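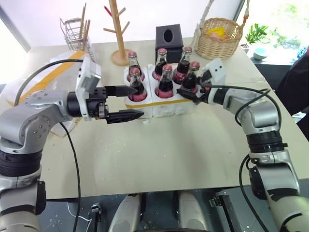 The Case of the Missing Case Discount

Every fall the same flyer lands in our mailboxes, and every fall a few readers write in to ask whether buying by the case is worth it. The flyer this time is from Wirkholm, the grocery warehouse out past the Kulbridge exit, and it promises "real savings when you stock up." Sauces, oils, vinegar, soda, juice, syrup, wine. I have been suspicious of the words "stock up" for a long time, so I took the flyer, a pencil and a Tuesday morning and went to see what the savings came to.

I will start with the part that annoyed me. The shelf tag for a single bottle of Jollus apple cider vinegar was printed in big black numbers. The tag for the case was also printed in big black numbers. The price per ounce, the only figure that lets you compare the two, was on both tags in type so small that I had to take off my glasses and put my nose on the shelf. On the single it was given per ounce. On the case it was given per quart. Maybe that is an accident. I have now found the same accident on the olive oil, the maple syrup and the sparkling water, and I am running low on good will.

When I did the division, the vinegar was a little cheaper by the case. The olive oil was cheaper too, by a bit more. The syrup came out the same either way, to the penny. The sparkling water cost more per ounce in the case than it did loose on the shelf, where it was on a store special that the case did not get. The flyer had all four under the same yellow banner.

So the savings are real on some things and not on others, and the banner won't help you tell which. I doubt Wirkholm is any worse than the rest of them. The store in downtown Kulbridge has a "family pack" of pasta sauce that is two regular jars held together with plastic wrap, at exactly twice the price of one jar.

What the price per ounce leaves out

Suppose the tag is honest and the case is cheaper. You still have to use it up. I asked readers in the last issue to tell me what they had bought by the case and how it went, and 207 of you wrote back, which I did not expect and which took up most of a weekend. Thank you, I think.

I would not call it science. People who write to a household newsletter are the kind of people who read shelf tags, and people with a garage full of old soda may not care to mention it. But 40 of you said you had thrown out at least part of the last case you bought, and oil was the thing that came up most. Oil goes stale. It does it slowly and without any drama, and by the time you notice a smell like crayons you have probably been cooking with it for a while. A bottle kept cool and dark will hold up for months. A bottle on a shelf over the stove will not hold up nearly as long, and the shelf over the stove is where most of us keep it.

Vinegar is the opposite. It keeps for years. If you are going to buy anything in glass by the case, vinegar is the safe bet, but then you have to ask how much vinegar you go through. Unless you make pickles, a case is a long-term commitment. One reader is still working on hers from two kitchens ago.

Juice and soda have a different trouble, and it isn't spoiling. We drink more when there is more in the house. I kept count for a month of how fast our own sparkling water went. When I bought two bottles at a time they lasted the week. When I bought a case, we were opening a bottle at lunch, a bottle at dinner, and one more because it was there. The price per ounce was lower and the bill at the end of the month was higher. The store knows this very well. I would be surprised if it weren't the whole point of the case.

The delivery question

Several of you asked about having cases of glass brought to the door. Rezaei, the delivery outfit that took over the Wirkholm route, says it charges nothing for the first order and a flat fee after that. Read a little further down the page and there is also a "handling charge" for anything in glass, and a minimum order, and a tip that is filled in for you before you get there. You can change the tip to whatever you want. You have to find the button first - it is gray on gray.

By my math, the handling charge on one case of olive oil ate up the whole case discount and then a bit of the olive oil. If you can't get to the store, or can't lift a case once you are there, then the charge is buying you something real, and I am not going to tell anyone to haul glass up a flight of stairs to save a few dollars. But please don't count it as a saving. You are paying for delivery, and that's fine, as long as you know it.

As for breakage, Rezaei's website says that of its last 935 glass orders, hardly any came back damaged. Hardly any is not a number. It is odd to see an exact count of orders followed by a shrug. I wrote to ask what the figure was and got an automatic reply that thanked me for my interest in breakage.

If a bottle does arrive cracked, you have 20 hours to report it. Not a full day, for some reason. Check the case when it comes, even if you are in the middle of something, and look at the bottom of the packing for damp spots before you sign for it.

What I do now

I bring a calculator, or use the one on the phone, and divide the price by the ounces myself. I don't look at the percentage on the banner at all. A percentage off has to be off of something, and the tag at Wirkholm didn't say what.

I write the date on the cap with a marker when I open a bottle of oil. It is a boring habit and it has made me buy smaller bottles, at a worse price per ounce, and throw out less.

For things that keep, I split a case with the house next door. We each get half, we pay half, and the leftover vinegar is somebody else's leftover vinegar too. Several of you do the same. A couple of you also warned me to settle up in the parking lot and not "sometime next week," and I pass that along.

I have also quit going down the case aisle at all unless something on the list sends me there. The cases are stacked right inside the door in November, ahead of the carts, and it takes a certain amount of stubbornness to walk by them.

A last word on the loyalty card, which three different people at the register have now tried to hand me. It gives points on cases and no points on single bottles. The points turn into a coupon, and the coupon is good on your next case. I have asked what happens if I don't want a next case, and was told the points expire in the spring.

Next issue: store brand dish soap, and whether "ultra" means anything. If you have an old bottle and a new bottle of the same kind under your sink, please check the ounces on both and send me the numbers. I have a feeling about this one.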